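Talks > Food and Eating > Speaker notes

Reading time: 2 min

Portions and plates: notes for the Rustivcombe evening
Ruwan Majumder

Start on time, Tuesday crowd leaves early. Ask who finished everything on their plate last night. Hands up, then move on.

Main point: people serve themselves by eye. A big plate with a small helping looks stingy, so the spoon goes back in. Tell the Grumska story here — 3 weeks of dinners at home, same pots, smaller plates, fewer leftovers scraped into the bin.

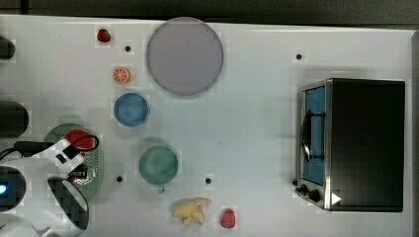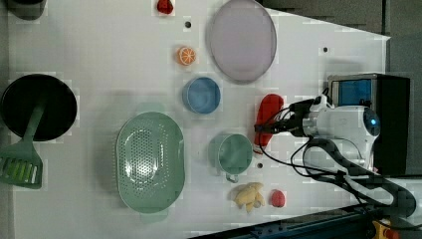 Page last changed: March

Children next. Let them serve themselves and start small. They can ask for more. Don't bargain with dessert. The Boros lunch club had 18 kids at first and 16 by spring, so go easy on any claims from it.

Pause for water.

Cooking for one or two: cook the full recipe, put half away before sitting down. Once the pan is on the table it gets eaten. Mention freezer labels — date and name of dish, nothing else.

Skip the Staltia section if we're past 7:30. Questions after that. Handouts are by the door.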